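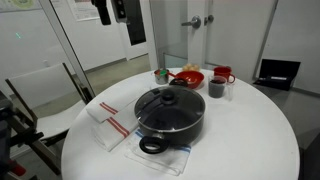 Looking after non-stick pots and the towels under them

Let the pot cool on the hob before it goes near the sink. A hot pan under a cold tap can warp, and a warped base won't sit flat again. Wash with a soft sponge and ordinary washing-up liquid. If something has stuck, fill the pot with warm water, leave it for about 2 hours and try again.

Glass lids need the same patience. Grease collects where the glass meets the metal rim, so go round it with an old toothbrush once a week. Check the knob while you're there. The screw works loose with use and a quarter turn is usually enough. Don't overtighten it.

A folded tea towel will do to stand a warm pot on, provided it is dry. Damp cloth lets the heat straight through and can leave a white bloom on a varnished or painted table. For a pot straight off the heat, use a proper trivet.

Towels

Keep the striped ones sorted by colour if you can. We use red stripes for dishes and blue for hands and spills. Wash at 60, no fabric softener, as it stops the cotton soaking anything up. New towels want two washes before they dry a glass properly.

Red stripes sometimes run the first time. Wash them on their own.

Storing

Turn the lid upside down on the pot with a sheet of kitchen paper between the two. If you stack pans, put a cloth in each one. Amna Bajwa wrote in to say she cuts up worn-out towels for this, four pieces from each.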